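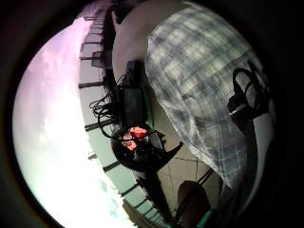

Abro hilo porque llevo desde julio queriendo contar esto: ¡me he enganchado a los diccionarios viejos! Pero enganchado de verdad, de leerlos en el autobús.

La culpa la tiene un tomo suelto que encontré en un mercadillo de Haverford. Le faltaban las tapas y la letra A entera. 64 páginas dedicadas solo a la C, y qué páginas.

Primera joya: "celaje". Yo la usaba como sinónimo fino de cielo y ya está. Pues también es una ventana o claraboya, y el presagio de algo que se desea. ¡Todo eso en una palabra que casi no decimos!

Segunda: "candilazo", el arrebol del crepúsculo. Mi abuela tenía un refrán con esto, lo de "candilazo al anochecer, agua al amanecer", y yo de pequeño creía que hablaba de un golpe con un candil.

Sawsan Sabbagh me pasó después su lista de palabras en desuso. Tiene 2964, ordenadas por lo bien que suenan en voz alta (criterio discutible, lista maravillosa). Gana "cellisca". Yo habría puesto "carcavina", pero bueno, ya lo discutimos ayer hasta las tantas.

Voy copiando las mías en una libreta, una por línea y con la frase donde la encontré. Ya van 300 y me quedan huecos por todas partes en la Ñ.

Si en vuestro pueblo decís alguna palabra rara para la lluvia fina, dejádmela en respuestas, que el tomo de la L no lo tengo. "Orvallo" y "calabobos" ya están apuntadas :)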